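Camell Tea Room: Your Questions, Answered

We get a lot of lovely emails, and many of them ask the same few things, so we've gathered our answers in one place (with apologies for going on a bit, we do like to talk). If yours isn't covered, write to us or just stop in and ask whoever is behind the counter.

Do I need to book a table?

For one to four people, no, just walk in and we'll find you a spot. Bigger groups should let us know a day ahead. We have 38 seats in all, and Thursday afternoons fill up fast because the knitting group has been meeting here since before we put up the sign!

What time do you open?

We open at 8 in the morning and stop serving at 5, although we won't chase you out the door if you're halfway through a pot. On Mondays we're closed so that Rami can do the baking for the week and the rest of us can catch up on sleep.

Can I bring my dog?

Please do, as long as your dog is happy to stay on a leash and doesn't mind being fussed over. Dogs are welcome in the front room and out on the patio. The back room stays dog-free for guests with allergies, and we'd ask you to help us keep it that way.

Which teas do you carry?

The list changes with the seasons, but you can always count on our house black, a roasted green, two or three oolongs and a good long row of herbal blends. Khoa Tạ does our buying and tastes everything himself, usually several times over. The smoky one people keep asking about is called Burkari, and it comes back every September. 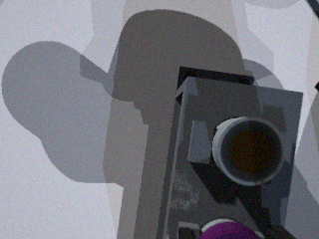
How should I store loose tea at home?

Keep it in a tin with a tight lid, in a cupboard that's well away from the stove and the spice rack. Tea picks up smells very easily, and a nice oolong that has spent a month beside the cumin will taste like it. Most black teas keep well for a year or more this way, while greens are best within six months.

Why does my tea taste bitter?

Usually the water is too hot or the leaves have been in too long. Try letting the kettle sit for a few minutes before you pour over green tea, and take the leaves out after two minutes. Black tea can handle water straight off the boil, and three or four minutes is plenty for most of us.

Do you offer tea classes?

We do! Tín Mai teaches a beginners' class once a month in the back room. It runs for two hours, costs $24 and includes everything you taste, plus a small bag of leaves to take home. You can sign up at the counter or by email.

Do gift cards expire?

Never. We recently took one that had been living in a coat pocket for years, and it worked just fine. You can buy them in any amount at the register, and we're happy to mail one for you if you give us the address and a note to tuck in.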